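Kitchen Tips: Can a Robot Do It Yet?

My inbox has been asking the same thing since June, so let's get into it. Gráinne Tierney wrote in wanting to know if she should hold off on a new stand mixer until a machine comes along that'll run the whole kitchen for her. Gráinne, buy the mixer!

I've been following this stuff for a while (too many videos, too late at night) and my take is that the arms are fine at picking up one thing and putting it down somewhere else. Ask for a whole batch of rolls and you'll be eating crackers. So until then, a few chores and how I do them by hand.

Whisk attachment: rinse it the second you're done. Dried egg white takes me forever to pick out of the wires.

Mixer cord: unplug it before you swap attachments, and don't leave it trailing over the edge of the counter.

Big bowls: put a damp dish towel underneath and they'll quit sliding around.

Knives: wash, dry, put away. Never in a sink full of suds, please.

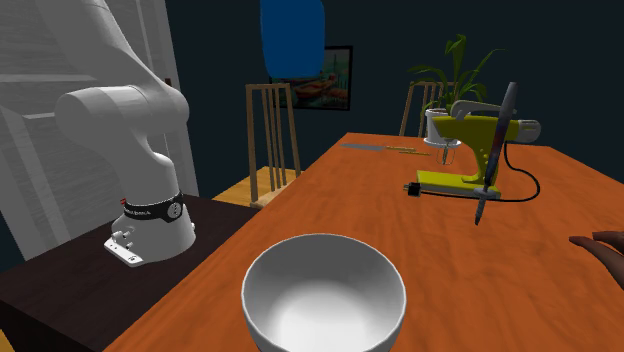
Olumide Isah says he'd pay $475 for anything that would just wipe the table, crumbs and all, and I'd chip in. Wiping is sneaky hard, though, you're feeling for the sticky spots as you go. Unloading plates I can see happening first. Folding the towels, maybe when I'm 81.

Next time: getting burnt sugar off a pan, which I've now done twice this month.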